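Will Trummer crossbars fit a Skarnum van with the factory roof rails?

Posted in Vans & Racks, January 23, 2020
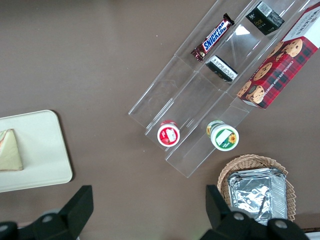
Details

I finally bought my first work van, a long wheelbase Skarnum with the high roof, and I love it! Now I want bars on it for ladders and the odd kayak. The Trummer set is rated for 164 pounds. Do they clamp to the raised rails, or do I have to drill? And would two bars do, or should I get three?

Replies

vanfan_plundcombe
Oh, you're going to have fun with this! No drilling on mine. The feet clamp right onto the rails, and the whole job took me 51 minutes (with a coffee break). Get three bars if you carry long ladders, they sit so much steadier! Check your van's own roof limit too and go by whichever number is lower.

rustybolt
i have vornholm bars, they whistle

ladderdog660
Three for sure. Mine came with the short bolts, so measure your rails before you order, and ask for the long kit if they're thick. Re-tighten everything after the first drive. Great van, by the way, enjoy it!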